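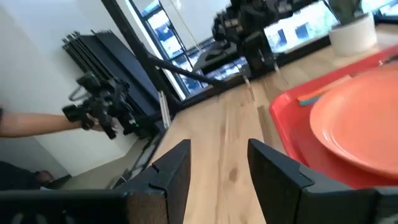

Czesław Nowakowski

Kit Corner | Robots & Automation

Quick one this issue, I'm typing between sessions. We've had the Arutau two-arm bench kit on loan from Prunora and the loan runs out soon, so notes now, tidy review later. Maybe January.

What you get. Two black arms, grippers, wrist cameras, a handheld controller, one license for the recording software. Table not included. Trays and plates not included either, bring your own. We've been using a red tray and an orange plate, bright stuff, easy to pick out in the wrist view even with big windows behind.

Setup. Booklet says 70 minutes. Took us 94, and that's with Bożena Kalinowski reading the steps out loud while I did the bolts. Clamps are good. Cable guides are not good, cables still end up hanging down between the table and everything else, buy your own clips.

The handheld. Best part by a mile. Chunky, one hand is enough for moving an arm around, two if you want to be gentle. Green light on it, easy to spot across the room. Grip gets tiring after a long session, Bożena wants a strap. So do I.

Grippers. Wide, blunt fingers. Great on trays, cups, boxes. Thin flat things are another story: anything lying flush on the tray, half under a plate rim, we were missing more than we got. Prunora sells a narrow fingertip set separately. Haven't tried it. Should be in the box imo.

Wrist view. Fingers take up a good chunk of the bottom of the picture, which you do get used to. Fast moves blur. Bright window behind the far arm and the fingers go very dark, so think about where you put the table before you clamp it down. We didn't, and moving it ment redoing the whole calibration.

Software. Fine. Starts slow. Crashed on us once in the middle of a save, lost the session, bad words were said. Update since then, no crash so far.

Support. Urszula Sowa at Prunora picks up the phone and knows the kit. Big plus.

Price. Loan is 400 a month, eight weeks minimum, shipping on top. Purchase price by quote only, wich I don't love.

Would I take it again? Yes, for teaching and for tabletop pick and place. For cutlery or small parts, wait until someone here has tried the narrow tips. If that's you, write me and I'll run it next issue.

Loan requests go through Bartosz Borkowska, same inbox as always. Put "Arutau" in the subject line or it gets lost.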